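Capítulo 3
Coisas pequenas que abrem e fecham

Começo este capítulo com uma confissão: sou péssimo com objetos pequenos. Perco tampas, esqueço estojos em bolso de casaco e já passei uma tarde de junho inteira em Grumcombe procurando uma caixinha que estava dentro de outra caixinha (pois é!). Foi o Amado Agbayani, meu colega de sala na época, quem me convenceu de que isso daria um bom assunto de aula.

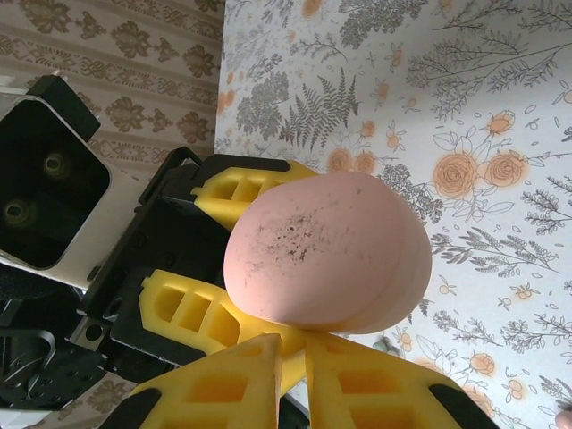

Pense nas coisas que você segura todo dia sem olhar. Um objeto arredondado, liso, que cabe na palma, pede um jeito próprio de pegar: os dedos procuram a borda, e é na borda que a gente descobre onde uma parte termina e a outra começa. As marquinhas escuras na superfície também contam alguma coisa, e vamos voltar a elas na seção sobre limpeza. 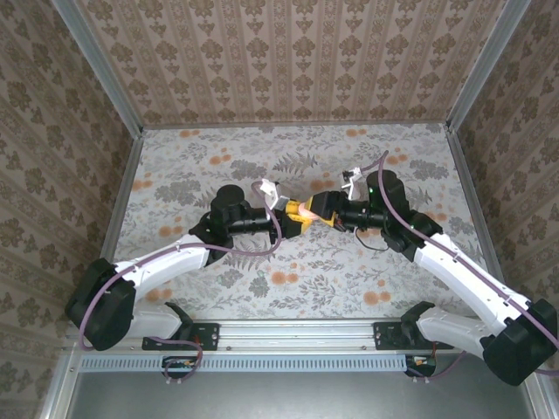 Abrir é quase sempre trabalho para dois lados. Um segura, o outro puxa, e quem já tentou abrir um estojo com uma mão só, a outra ocupada com o café, sabe do que estou falando. Experimente agora com o que tiver na mesa e anote onde cada dedo foi parar. 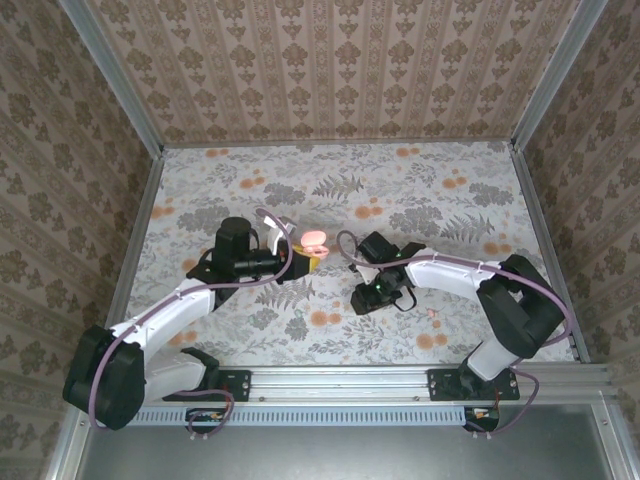

A dobradiça merece duas páginas só dela, e vai ganhar! Antes, separe um estojo pequeno com tampa, papel e lápis. Na primeira atividade você vai desenhá-lo fechado e depois aberto, sempre visto do mesmo lado.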